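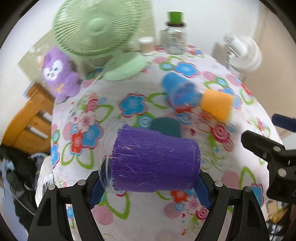
Grip force dropout, left hand unit: notebook entry, June

Start 9:40. Ridwan Chong on the left and right hand units, me on the log. Cup set on the floral cloth, same as before. The task is pick up, reorient, put down on the side.

Fault as reported by Jinfeng Ren: the left unit logs a finger opening that stops following the fingers partway through a grasp. The trace goes flat, holds, then jumps to the right value on release. No error flag. The Cevon logger writes the frozen value as if it were good data, so the episodes pass the automatic check.

What we have so far

Reviewed 173 episodes from the Tullesby batch by hand. 17 show the flat section. All 17 are left unit. All are wide grasps, meaning the object held end to end instead of across the body. The purple tumbler lying on its side, one pad on the clear rim and one on the closed end, is the worst case in the set. Narrow grasps on the same tumbler are clean.

Length of the flat section varies. Longest is around 900 ms. That is enough to ruin the episode for training: the video shows the pads moving and the width channel says they are not.

Ruled out

Battery. Swapped, no change.
Logger. Swapped left and right loggers. Fault stayed with the left unit.
Cable from encoder to board. Replaced with a spare from the Harahap drawer. No change. Old cable tested good, put back in the drawer with tape on it.
Firmware. Both units on the same build.

Found at 11:15

Opened the left unit. The encoder magnet sits in a pressed collar on the pivot shaft. The collar turns on the shaft when the linkage is near full opening and loaded from the ends. It slips a little, sticks against the housing, then gets dragged back when the fingers close. Could reproduce by hand with the cover off: open wide, squeeze a block end to end, watch the collar stay put while the shaft moves.

Right unit collar is tight. There is a trace of adhesive on it and none on the left. Assembly sheet from Stomthorpe lists adhesive at that step. Left unit was rebuilt here in the spring after the pad change and the step was missed. My rebuild, my initials on the sheet.

Fix

Cleaned shaft and collar with alcohol. Retaining compound, thin coat. Realigned the magnet to the closed stop. Clamped, left to cure overnight. Do not run the left unit before it has been re-zeroed.

To do

Re-zero left unit, then 4 full sweeps against calipers.
Repeat wide grasps on the tumbler and the orange cup.
Mark the 17 episodes as rejected. Jinfeng has the list.
Add a check: width unchanged while the pad markers move in video. Ridwan thinks the marker tracking is too noisy for this on a patterned cloth. Try it on the bad episodes first.
Witness mark in paint across collar and shaft, both units.
Older batches from after the rebuild have not been reviewed. Hold them back from training for now.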